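Small Parts, Big Patience: Are the Machines Ready for the Fiddly Jobs?

My grandmother could thread a needle in a moving car, and I think of her whenever somebody tells me the robots are coming for the handwork.
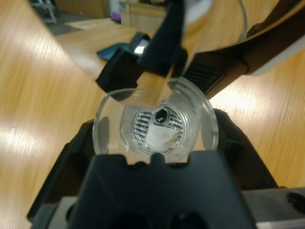

I spent most of November visiting people who are trying to teach machines the small stuff, the jobs done with tweezers and a held breath, and I came home more charmed than worried. At Nestine, a repair and assembly shop with 84 people on the floor, Miroslava Nazarenko has been at it for two years. Her target is the bench work – picking up a sliver of film, say, and laying it where it belongs without creasing it or sending it across the room.

"Lifting is easy," she told me over very strong tea. "Letting go is the hard part. Film likes to stick to whatever is holding it."

She logged 4,000 practice tries last year, and she'll tell you cheerfully that her best bench worker still beats the arms by a mile. Where they do earn their keep is in the dull middle of the afternoon, when people's eyes get tired and their minds drift toward supper.

Lionel Leblanc, over at Gemow, is working on the household side of things (socks, mostly, and the loading of dishwashers). He got through 300 socks in a week and was so pleased he called his mother! Then he tried a fitted sheet, and we talked about something else for a while.

I asked them both when I might have one at home. Miroslava laughed and poured more tea. Lionel said to ask him again after the sheets.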